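Spin bike at home on tiles – how to stop it creeping?

Kivico
I used to go to a spin studio but it's 609 a year now, so I bought a second-hand bike. It has to go on this floor.
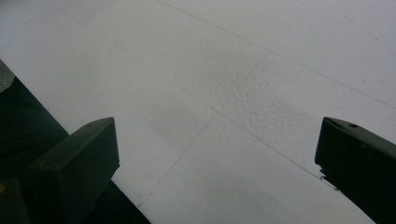
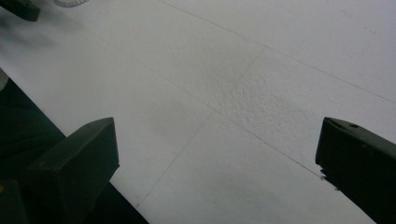 I ride at 6 in the morning and the bike moves forward a bit every time I stand up on the pedals. The feet are level and I've tightened everything. I'm also worried about marking the floor, as pale tiles like these will show every scuff. Is a mat enough, or do I need rubber feet as well?

Penrose
Get a mat. Mine was cheap and it works fine.

Sellier
Depends on the mat. Thin foam ones squash and slide on tile. You want dense rubber, long enough to go under both ends of the bike with 2 inches spare. Wash the floor first and let it dry – dust under the mat is usually why it moves. Try to keep the feet off the grout lines too, or the bike can rock slightly when you sprint.

I wouldn't bother with rubber feet until you've tried that. Check the bolts again after 2 weeks.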